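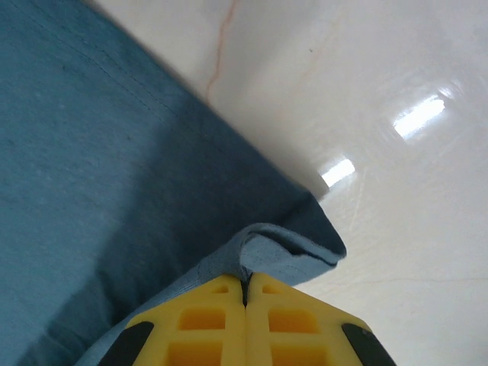 Stitched hem and folded corner, blue

I'm Obed, and the Dankwa top is the one I reach for all spring. It's a soft, grayish blue that looks a bit more teal in some light, and I love that about it! It comes in 6 sizes and costs $70.
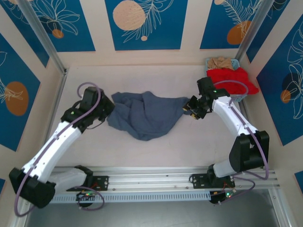 The blue, all bunched up

Toss it in a bag, sit on it, whatever – a quick shake and a flat table is all I ever bother with. Wash it cold with your other blues. Prakash Krishnan irons his (I've given up arguing).

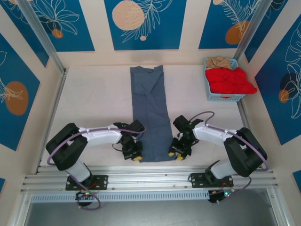 Prarville, April 2018
We've got 126 of these in the shop right now. For storing, I fold mine long and narrow, smooth it down with my palm, then fold it up from the bottom so it fits a drawer.
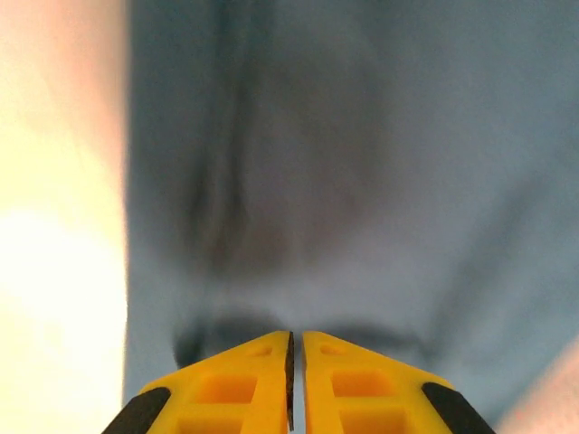
If you'd like it rolled for travel, just say so in the order notes. Returns are fine for 13 days, tags on please.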